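Juteo open day files

README for the conveyor demo shown at the Cimthorpe open day in August. The folder holds 1,064 simulated runs and the notes we handed to visitors. Scenes were built by Leszek Bielecka; Nele Van Damme ran the demo desk.

What visitors saw

Each session lasted 60 minutes, with 4 sessions between morning and late afternoon. Ladi Fashola started a run on the big screen, talked through it, then took requests. All views are rendered – there is no real hall behind them.
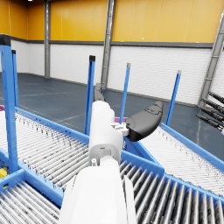 Most questions at the desk were about layout. People from packing plants wanted to know how the arm deals with lines that meet at a junction. The roller spacing came up too: the section at lower right has wider gaps between its rollers than the fine-roller section on the right, and both are stored as separate meshes.

Folders

runs/ – one folder per run, numbered in order of recording
views/ – stills used on the handout
notes/ – visitor questions, typed up by Lino Bortolotti

The first 400 runs use an older lighting setup. Filter on the light_v field if you need a uniform set.

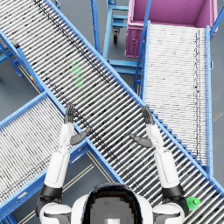 Two-handed runs have their own tag, bimanual. Object positions are logged at the start only. In views like this one, where the green bottle lies on the rollers outside the right hand, check the start pose before using the still as a label.

Known problems

Some notes have no run number. Shadow settings were not saved for the last session.

Contact: Michalis Panagiotou, Juteo demo group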